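Notes from comparing two hand-held grippers for demonstration capture. Long thread, mostly numbers and complaints about jaws.

Setup first. Two units, one per hand, no arm attached. The person holding them does the task, the tool records jaw opening and pose, and the arm is supposed to copy it later. Both candidates fit the same mount on our arm, so the comparison is about the hand-held side and how well it carries over.

Candidate A is the Virnosine parallel-jaw unit. Two flat pads on a linear rail, trigger under the index finger. Candidate B is the Drirkora with curved fingers. Same trigger travel on paper. In the hand they are quite different.

Test objects: a mug, a folded towel, a TV remote, a zippered pouch, a paperback, a bag of rice. All picked from a low surface and placed in an open bin. Low surface on purpose. Most of the published numbers I can find are at bench height, and wrist angle changes a lot when you have to reach down.

We ran 183 picks in total. That is after throwing out the ones where tracking dropped before the jaws closed. Those are logged separately because they say something about the camera and nothing about the jaw.

Flat pads, rigid objects: fine. Mug by the rim, remote by the long edge, paperback by the spine. Very little operator skill needed. If the pads are square to the surface you get the object.

Flat pads, towel: poor. You have to pinch a ridge, and if there is no ridge you have to make one with the other gripper. Two-handed work for what should be a one-handed pick.

Curved fingers, towel: much better. The tip gets under the fold and the curve keeps it there while the jaw closes. The same shape is a nuisance on the paperback, where the tip lands on the cover and pushes the book away from you.

The rice bag was the only object where the two came out even. Both lose it if you grab the top seam and both hold it if you take a third of the bag. I would drop it from the next set and use something with handles.

Trigger force matters more than I expected. The Virnosine spring is stiff. After 52 picks in one sitting my closing speed in the log had visibly slowed, and that goes straight into the training data. The arm will learn a tired hand.

I swapped in a lighter spring from a parts drawer and the slowdown went away. The jaw then no longer opens fully by itself when held pointing down. Middle value on order.
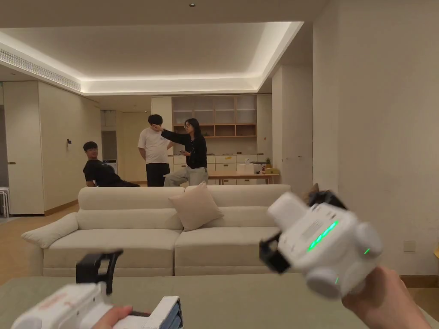

Tracking. We moved out of the lab for this part. Lab walls have shelves, posters and cable trays on every side, so visual odometry has plenty to hold on to. A living room has large plain surfaces, and I wanted to know what that costs.

Plain walls cost more than people moving. I had it the other way around in my notes before the test. A person crossing the view gets rejected as an outlier most of the time. A blank wall filling the gripper camera gives the tracker nothing to reject or accept, and the pose drifts on inertial data alone until texture comes back.

Drift was worst on fast upward swings. You lift the gripper, it looks at ceiling and upper wall, you bring it down, and the pose snaps back with a jump. The jump is easy to detect. What to do with the samples before it is harder. At present I cut the whole segment.

Practical fix: lift slower, and keep the jaws pointed at furniture. I dislike fixes that depend on the operator remembering something, but this one was worth more than any parameter I changed.

Controller side. The recorder is the Kopecký box, which takes both grippers and a head camera on one clock. It replaced a laptop with 2 USB hubs and a sync script I wrote in September and never trusted.

Clock offset between left and right is now small enough that I stopped plotting it. With the laptop I had to align every session by tapping the grippers together and finding the spike. I still do the tap. It takes a moment and it has caught one swapped left/right label already.

Weak point of the box: it will start a recording with one gripper at low battery and give you no warning. The unit drops out partway through and you have half of a two-handed demonstration. Firmware request filed. Until then, check both charge levels before each run.

Replay on the arm. Only the trajectories that passed the drift check were sent over. Flat-pad picks of rigid objects replayed well. Curved-finger towel picks replayed well if the towel lay within 4 cm of where it had been for the demonstration. Beyond that the fingertip slides over the fold and closes on air.

That is plain open-loop replay with no vision in the loop, so I would not read it as a verdict on the finger shape. It does tell you how much slack the geometry gives you before a policy has to do any work.

Weight: did not measure it properly. Both feel front-heavy when held low, and the wrist notices that sooner than the fingers do. If you build your own, put the battery behind the hand.

Status as of 11 March 2019: curved fingers for soft goods, flat pads for everything else, the same body for both if the quick-change plate from Puvov arrives in a usable state. The sample plate had play in it. You could rock the finger by hand, and any play at the plate is larger at the tip.

Next set will add door handles and drawers. Pulling loads the jaw along a direction neither maker gives a figure for. I will post the raw logs with that batch, including the rejected segments.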